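**Dutlow Public Library: notes on the June changes**

**1/** Dutlow Public Library will change its loan rules at the start of June. The new rules apply at the main building and at the Bandinlow branch.

**2/** Books may be kept for 20 days. Members may hold up to 10 items at one time. Renewals can be made at the desk, by phone, or through the Onishi catalog.

**3/** Late fees on children's books will end. Fees already on a child's card will be cleared when the card is next used.

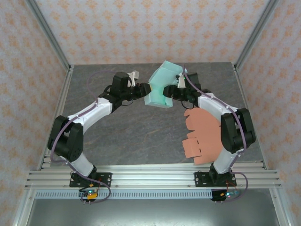
**4/** The Buroner Reading Room will stay open until 8 p.m. It seats 60 readers, and seats cannot be reserved. Food is not allowed. Covered drinks are.

**5/** The branch has added 74 large-print titles, mostly mysteries and local history. Members at the main building may request them at no charge.

**6/** Cards that expire in June will remain valid through the end of the summer. Please bring proof of address when renewing. Questions about a card may be taken to either desk.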